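Household Practice 2, Unit 9: The Working Counter
Handout for the second half of the session. Rornby Adult Learning, Kitchen and Home strand.
Revised 09/10/2025

Bring this sheet back next time. Copies cost the department money, as we are reminded in writing every August.

1. Where we left off

Last unit we dealt with cupboards, where mess has the decency to hide. Counters are harder. A counter is the only piece of kitchen that is storage, workshop and mailbox at once, and most people's loses the workshop part first. If you did the homework you have a floor plan of your own counter with every object drawn in. If you drew it from memory, go home and check it. The banana hook is always missing.

Terms carried over from Unit 8:

Back row: whatever lives against the wall.
Landing zone: the clear part in front, where food gets prepared.
Anchor: anything too heavy or too plugged in to move for each meal.
Squatter: an object that arrived for one evening and has since established residence.

2. The back row

A back row is allowed. I say this because the Flallura method, which several of you have read and one of you has apparently framed, tells you to own one bowl and keep it in another room. People who cook need a jar with a spoon in it.

What the back row should not do is grow forward. The test is the cutting board. Put it down flat in the middle. If something has to be moved first, the row is too deep. 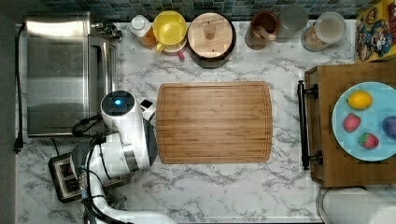 Depth is only half of it. The other half is order, and order follows the hand. Things you reach for with something already on the stove go at the end nearest the stove. Things you reach for half asleep go wherever you stand half asleep. Cereal is the usual offender. The box is tall, it is bright, and it goes at one end of the row, where it can't screen off whatever you need behind it. A box in the middle is a billboard.

Lidded pots can stay out if they're used weekly. A pot that is out because the cupboard is full is a Unit 7 problem and you should reread Unit 7.

3. Anchors and cords

Plan the anchors before anything else. A toaster oven needs its door side clear, and "clear" includes clear of the cord of the other thing. In the survey we use for this course (the Teltumell Counter Survey, 281 households, and a smaller number who sent back the form with drawings), the commonest complaint was lack of outlets. The second was lack of space. The third was the spouse, and we don't cover that.

Rules for cords:

a) Cords run along the side or the back of the counter, never across the landing zone.
b) Power strips stay away from the sink.
c) Unplug the small toaster before you go after crumbs. Unplug it before you go after a stuck slice, too. Put the fork down.

Two appliances that both make toast is a question that comes up every term. My view is that it's fine. The oven does things with cheese on them, and the slot toaster does one job quickly. What isn't fine is parking them so close that you can't lift one out to wipe behind it. The Amato reader (p. 42) recommends a hand's width between them. My hand or yours, it doesn't say.

4. Going up

When the counter is full, people stack. The bread box is the favorite victim, having a flat top and no way of objecting. Stacking is acceptable if the thing on top is light, can be lifted off in one go, and doesn't block the drawer. A plate of fruit passes. A stand mixer does not, and I have seen it tried. 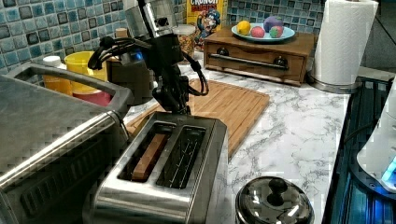 Fig. 2. Bread in the left slot, board flat behind the toaster, plate on top of the bread box.

Fruit on a plate has one more thing going for it: you notice when it's going off. Fruit in a deep bowl keeps its secrets.

5. Exercise

Set aside roughly half an hour. You need your floor plan, a damp cloth and a box.

Clear the back row completely. Wipe. Put back only what you used in the last week, starting with the anchors. Squatters go in the box, and the box goes somewhere inconvenient. Then make one slice of toast and one sandwich, and mark on the plan each time you had to move something to do it.

Hand in the plan with the marks on it. Tidy plans with no marks will be viewed with suspicion.

Reading for Unit 10: Amato, the chapter on drawers. Skip the part about drawer liners unless you have feelings about drawer liners. The kit for the drawer session is in room 463, bottom shelf, behind the irons.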